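Thema: Zahnräder stecken, Demos sammeln oder Regler von Hand?

ritzelkind
Moin, ich hab die Methode aus dem Plomine-Projekt nachgebaut, also Imitation aus Demos, dann Kraftkorrektur auf den letzten Millimetern. 513 Demos aufgenommen (mein Rücken!), drei Räder auf die Scheibe. Mit Korrektur sitzt bei mir das letzte Rad deutlich öfter als ohne.

bozsik_fan
Glaub ich erst mit Zahlen. Wie viele Versuche?

ritzelkind
20 pro Variante. 15 Treffer mit, 9 ohne.

hutmont51
Bei 20 Versuchen kann das auch Zufall sein, sorry. Und eine Spiralsuche schafft das ganz ohne Demos.

ritzelkind
Nur wenn die Zähne schon fluchten! Beim dritten Rad musst du ja noch drehen, da hing meine Spirale dauernd. 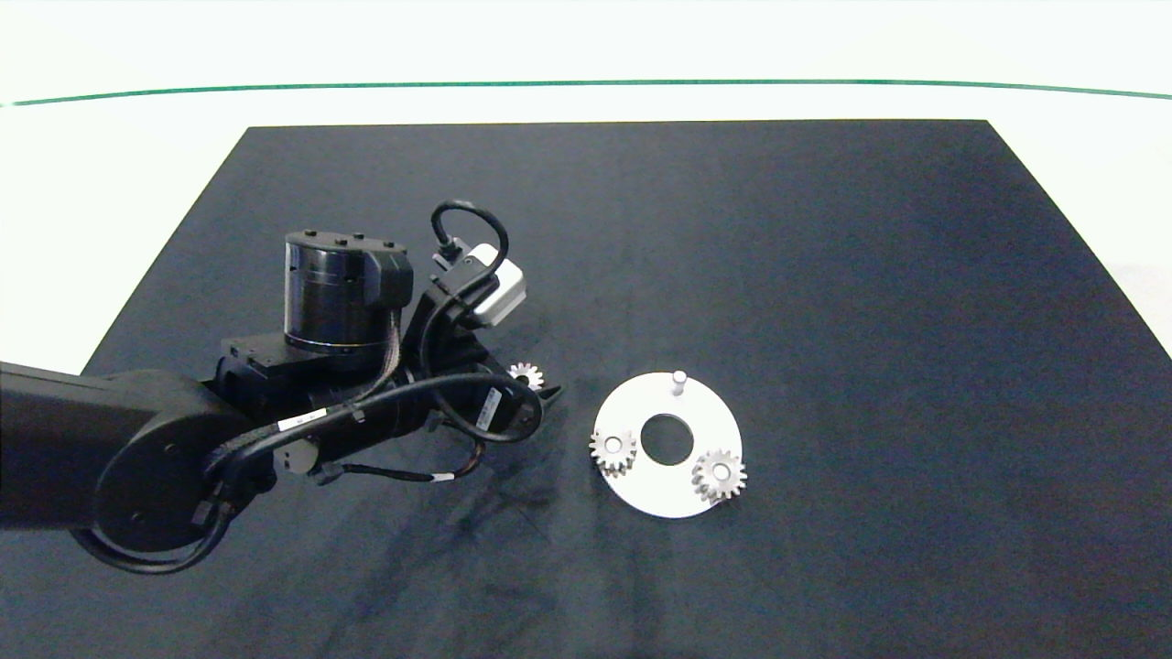
Zuletzt geändert von ritzelkind um 22:14, insgesamt 2-mal geändert.
Zwei Räder liegen schon auf der Scheibe, der Stift oben ist noch frei, das dritte ist beim Greifer. Genau ab da schalte ich die Korrektur zu.

hutmont51
Ok, mit dem Drehen hast du einen Punkt. Mach trotzdem mal mehr Läufe.

bozsik_fan
Und bitte mit verschobener Scheibe, sonst lernt er nur die Position.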